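How to Sort and Store Empty Soda Cans at Home

If you save cans for a deposit refund or a scrap yard, most of the work is in how you handle them on the day you empty them. A can that is rinsed and drained takes a few seconds. A bag of sticky ones in the garage takes an afternoon and brings ants.

What you need

A dish tub or a clear stretch of counter
An old towel
Two bins or heavy bags
A magnet from the fridge door

Step 1. Rinse

Run an inch of warm water into each can, cover the opening with your thumb, shake and pour. No soap is needed. Diet drinks rinse out faster than regular ones, which leave syrup under the rim of the lid.

Step 2. Drain

Stand the cans upside down on the towel overnight. I do mine after supper and bag them around 7 a.m. In November, when the kitchen is cold, I give them a second night.

Step 3. Check the labels

Set the cans on a hard, wipeable surface under a good light before you bag anything.

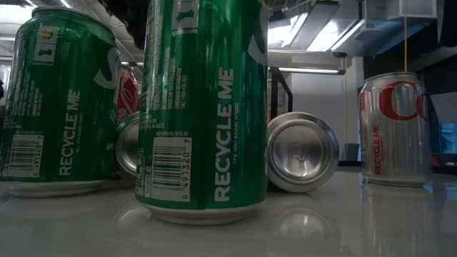 Deposit rules depend on your state, and the refund amount is usually printed on the lid or near the barcode. Redemption machines read the barcode, so a can you plan to return has to keep its shape and its printing. Turn each one until you find the black bars. On a Sprite can the barcode sits in a white panel low on the side, and the words RECYCLE ME run up the can in white. Those words tell you where the can should go, but they are not the deposit mark. Cans with no deposit in your state go in the second bin.

Step 4. Test with the magnet

Aluminum won't hold a magnet. If it sticks, the can is steel and goes with the food tins.

Step 5. Crush or don't crush

Leave deposit cans whole. For scrap, step on the can from the side, then fold the ends in. Ask the yard first. Ours takes them crushed, but the one Simone Andrade uses wants them whole so they can see there is nothing inside.

Step 6. Bag and count

I put 125 whole cans in a bag and write the number on masking tape. Crushed, the same bag holds over twice that and gets heavy, so tie it before it is full. My last trip to the redemption center was 731 cans and took most of an hour at the machines.

Storage

Keep bags off the floor and out of the sun. If one starts to smell, empty it and look for a can that was never rinsed. It is usually near the bottom.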